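Itby Round Waste Bin with Tie-Free Liners

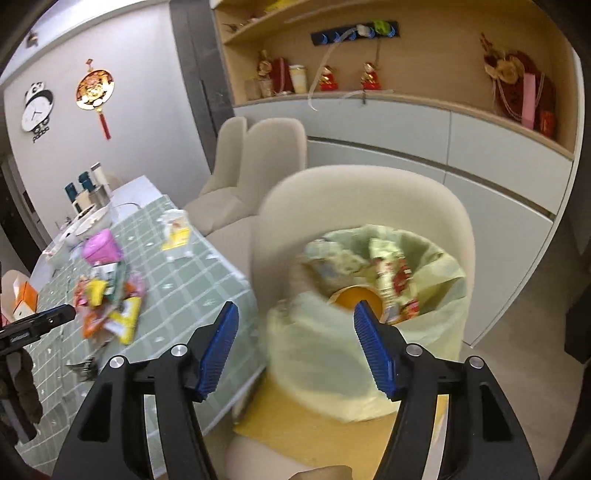
By Ofori

The Itby is a small round bin for the kitchen, the dining room or under a desk. It is sold by Mukura with a starter roll of liners. The liners shown are pale green, and they also come in white.

Fitting a liner

Open the bag fully and drop it into the bin. Push the bottom down with your hand so it reaches the base, then fold the top over the rim and let the extra hang on the outside. Pull one side snug if you want less overhang. The folds will look a little creased on a new bag.

What it holds

The bin is meant for light, dry trash such as snack wrappers, food packaging and small empty containers. Round tubs take up a lot of space, so stack them if you have more than one. Do not use it for hot ashes or loose liquids.

Clearing up after a meal

Many customers carry the bin to the dining table and set it on a chair while they clear. Wrappers go straight in and you don't have to bend down. If your chairs are upholstered, put a cloth or mat on the seat first and keep the bin toward the backrest.

Changing the bag

Lift the folded edge off the rim all the way around, gather it and twist. Bags filled past the rim are hard to close. Wipe the inside of the bin with a damp cloth and let it dry before putting in the next liner.

In the box

Bin, 1
Liners, 1 roll of 37
Care card, 1

Refills

Refill liners are sold in packs of 2 rolls under item number 757. Harkovar liners in the small size fit too, but the overhang is shorter and they may slip when the bin is full.

Returns

Unused bins can be sent back in the original box. Opened liner rolls cannot be returned. The next shipment of white liners is expected in July.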